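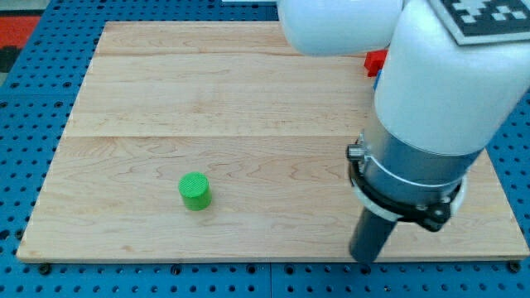
How to run a block-moving demo at an open day

Posted in December by the Nustent workshop team

Print this page | E-mail this page

We ran our robot arm at the Brollham open day and had such a good time that we've written down how to do it, for anyone planning something similar. You need one arm, one table, a flat board and a handful of bright little shapes. It's a small demo but people love it!

Setting up

1. Bolt everything down first. Our table has holes all over it, so the board can be fixed where you like. Push it hard from each side before you go any further.

2. Pick a plain board. We use pale maple, and a small green cylinder stands out on it beautifully, even from the back of a crowd. Red and blue blocks work well too.

3. Print spare shapes. A 3D-printed cylinder is quick to make, and small ones have a way of going home in pockets. We printed 40 and gave the leftovers to children at the end (very popular).

4. Check the clamp that holds the tool. Tighten the knob by hand, then try to twist the tool. If it turns at all, do it again.

5. Mark the visitor line on the floor with tape. Our arm reaches 780 mm, and we put the tape 2 metres from the base.

Running the demo

Start with one piece on open wood, well away from the others. Bring the tool down slowly until it is just above the board and stop there for a moment. Everyone goes quiet at this point, it's lovely. Then carry on to the piece.

Next, let a visitor choose where the piece should go. We had a Tindum tablet on a stand with a big drawing of the board, and they tapped the spot they wanted. Groups of 6 were ideal, as everybody got a turn and could see properly.

If a piece falls over, press pause, wait for the arm to stop fully and only then reach in to stand it up. Explain what you're doing while you do it. Some of our best questions came from those pauses, including a long one about whether the arm could ice a cake.

Packing up

Park the arm before you take anything off the table. Loosen the clamp last, with one hand under the tool.

The board drawing and our checklist are in the Karunaratne folder on the workshop shelf, and you're welcome to copy both. Bring your own tape, we've run out.

Print this page | E-mail this page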